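Storing Seasonal Plastic and Leftover Candy
Workshop and Kitchen Notes, compiled by Rosine Roussel

Small plastic buckets come out of storage in September in most houses in Ternville and go back by the first frost. The notes below cover cleaning them, stacking them, and keeping wrapped candy in usable condition between the two dates.
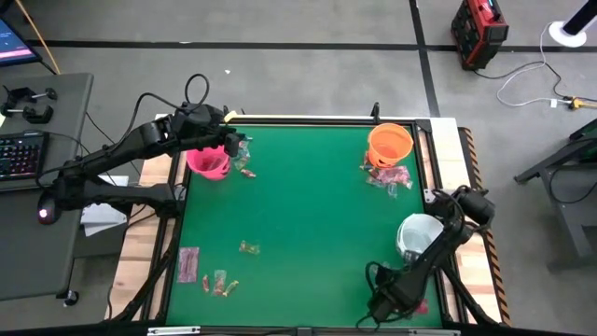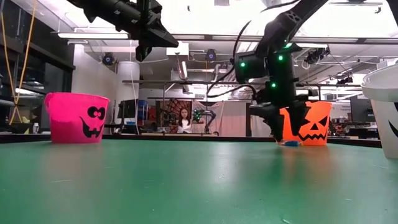 Washing

New buckets carry a thin film from the mold. Wash them in warm water with a small amount of dish soap, rinse twice, and let them drain upside down on a rack. Do not use the dishwasher. The heat of the drying cycle can soften thin-walled plastic, and a rim that has gone out of round will not nest again.

Printed faces scratch easily. Use a soft cloth on the printed side and keep scouring pads for the inside. Melted chocolate should be chilled first, then lifted with a plastic scraper. Hard candy residue dissolves if the bucket is filled with warm water and left to stand for 18 minutes; scraping it dry leaves marks in the wall.

Sticker glue comes off with cooking oil. Rub it in, wait, wipe, and wash again with soap. Nail polish remover attacks some plastics and most printing, so keep it away from both.

Handles

Most failures happen where the handle meets the rim. A plastic handle pressed into two holes will pull out when the hole wears to an oval. Kuldeep Upadhyay, writing in from Ferkitmont, repairs these with a flat washer on each side of the wall and a short length of cord in place of the handle. Knot the cord on the inside. A knot on the outside catches on coats.

Wire handles should be checked for sharp ends. Bend the last 5 mm back on itself with pliers and cover it with tape.

Stacking

Nest buckets of the same shape only. Different shapes will go together if pushed, and then will not come apart. Put one sheet of plain paper between each pair. Newsprint is not suitable -- the ink moves onto white and light-colored plastic over a warm summer.

If two buckets are stuck, stand the outer one in warm water and fill the inner one with cold. Twist, do not pull. A few drops of soapy water run down the gap will help if the first attempt does nothing.

Store the stack on its side or upside down. Stacks stored upright collect dust and, in a garage, mice.

Sorting leftover candy

Sort by type before putting anything away. Chocolate, hard candy, and chewy candy age at different rates, and mint will flavor everything in the same container. Keep mint separate in its own jar with a tight lid.

Discard pieces with open or torn wrappers. A twisted wrapper is a weaker seal than a crimped one, so place twist-wrapped candy at the top of the container and use it first.

Hard candy keeps well in a dry cupboard. The main risk is moisture, which makes the surface sticky and bonds it to the wrapper. A packet of food-safe drying beads in the jar prevents most of this. Chewy candy hardens in dry air and should go in a sealed bag inside a lidded tin.

Chocolate should be kept cool and away from onions, coffee, and spices. A pale bloom on the surface is fat or sugar that has moved, and the piece can still be used for baking. For freezing, use two bags, one inside the other, and press the air out of both. Thaw with the bags closed. Opening them cold lets water form on the wrappers.

Containers

Wide-mouth jars are easier to clean than bottles. The square Rillen jars stack without wasting shelf space, but the lid gasket has to be taken out and washed separately. The Chauhan tins have no gasket and are suited to dry goods only. Seasonal buckets make poor long-term containers. They have no lid, and strong light will fade the color on one side.

Labels

Write the contents and the month on masking tape and put it on the body of the jar. Lids get swapped. Pencil lasts longer on tape than most felt pens, and it does not smear when the jar is wiped.

Shelf position

Keep candy off the top shelf over the stove, where temperatures rise each time the oven is on. A low cupboard on an inside wall is better. Where small children are in the house, a high cupboard in a hallway is an acceptable substitute -- check it in July for heat.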